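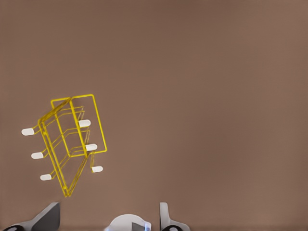 Yellow wire dish rack, seen from above.

Kitchen Wire Racks & Drainers FAQ

Quick answers, mostly to stuff that comes in by email. If yours isnt here, use the contact form at the bottom. Updated in May.

ORDERS AND SHIPPING

Where do you ship from?
The Asmont warehouse. Everything, including spare parts. Returns go somewhere else, see below.

How long does it take?
Orders in before 2 p.m. go out same day, Monday to Friday. After that, next working day. Big drainers and the over-sink models ship in their own box, so they can show up on a different day than the small stuff. Two tracking numbers = two boxes. Check both before writing to us please.

Can I change my order?
If it hasn't been packed, yes. Reply to the confirmation email with CHANGE in the subject line. Don't place a second order and hope we match them up. We won't, and you'll get both.

Do you ship to PO boxes?
Small parts only. Feet, clips, cutlery cups, trays under 13 inches. Racks no.

Is there a minimum order?
No minimum for home customers. Trade accounts, 27 pieces, mixed is fine.

CHOOSING A RACK

What size do I need?
Measure the counter, then measure again with the faucet swung round and the cabinet doors open. People forget the doors. The listed size is the outside of the wire, not the tray. Tray sticks out further on the spout side.

Coated wire or stainless?
Coated is quieter, kinder to glasses, comes in colors. Stainless lasts longer if you're rough with it. If you've got a lot of cast iron go stainless. Heavy pans chip coating, then the chip rusts, then you write to us.

What's the difference between Melari and Prendier?
Melari is the coated line. Prendier is stainless, heavier wire, flat packed. Parts do NOT swap between the two, apart from the rubber feet. Cutlery cups look like they should fit. They don't.

Will it hold dinner plates?
Standard slots take a normal dinner plate. Deep pasta bowls, no, lay them face down along the side. Very thick stoneware fits every other slot.

Can I put cutting boards in it?
Thin ones, in the end slot. Thick wood boards should stand on edge on the counter somewhere with air on both sides. A wet board jammed in a rack stays wet at the bottom and goes black.

Do I need the tray?
If the rack sits on the counter, yes, or a mat. If it sits in the sink or over it, no. Wood counters, definately use the tray.

Does the tray drain by itself?
The sloped one does, spout over the sink edge. The flat one you have to tip out. Every day, or it smells.

CLEANING

How do I get the white crust off?
Thats limescale. Half vinegar half water, warm, leave it 20 minutes, old toothbrush, rinse. Hard water areas do this every couple of weeks. Don't leave it soaking overnight, vinegar creeps under the coating at the joints.

Pink slime in the tray?
Very common. Dish soap and hot water, scrub the corners, dry it all the way. It comes back if the tray is never dry.

Can it go in the dishwasher?
Prendier yes. Melari top rack only, no heated dry, and only the small ones will fit anyway. Bamboo parts never.

Bleach?
No. Not on stainless either. It pits.

Steel wool?
No.

RUST AND DAMAGE

There's a brown spot on my stainless rack, is it faulty?
Usually not. Most of the time it's rust off something else, a can, a scouring pad, a cheap knife. Baking soda paste, rub along the wire, rinse. If it comes back in the same spot within a week send us a photo.

The coating has split on the bottom rail.
Inside two years, warranty, we replace it. Outside two years, touch-up kit, link on the spares page. Let the rack dry a full day before you paint it. Two thin coats. Keep it off the bits that touch food.

It wobbles.
Check all the feet are on. Check the counter with a level, plenty of counters aren't. If it still rocks on a flat floor the frame got bent in transit. Tell us within 30 days and keep the box.

I lost a foot.
Packs of four on the spares page. Same foot for all current models. Older Shevchuk drainers take the wider foot, ask for it by name. Don't force the new ones on, they split.

Do you still make the Shevchuk?
Discontinued. We have feet and trays left, no racks. When the trays are gone they're gone.

RETURNS

How long have I got?
30 days, unused, in the box. Used once and it doesn't fit your counter? Write anyway, we can normally do store credit.

Where do I send it?
Don't send anything until you have a return number. The address comes with it. Stuff that goes back to Asmont without a number sits on a shelf and your refund sits there with it.

Who pays return postage?
Us if its faulty or wrong. You if you changed your mind.

When do I get the money back?
Refunds are run once a week, on Tuesday. After that it's down to your bank, 3 to 5 days normally.

TRADE AND BULK

Do you supply rentals and cafes?
Yes. Fill out the trade form, we need a tax number. Price breaks at 900 and 1,000 pieces, anything under that is the standard trade rate. Pallet delivery needs someone on site to sign, and a tail lift if there's no dock. Say so on the form, not on the day.

Can we get a custom color?
Only at the top price break. Allow extra time, send a physical color chip. Screen colors don't work, we've tried.

Are they OK for commercial kitchens?
Ask your inspector first, rules vary by county. Warranty on commercial use is six months not two years.

STILL STUCK?

Contact form below. Put your order number in the first line, attach photos of the whole rack plus a close up of the problem. No phone line at the moment. We answer weekdays, a bit slower around the holidays.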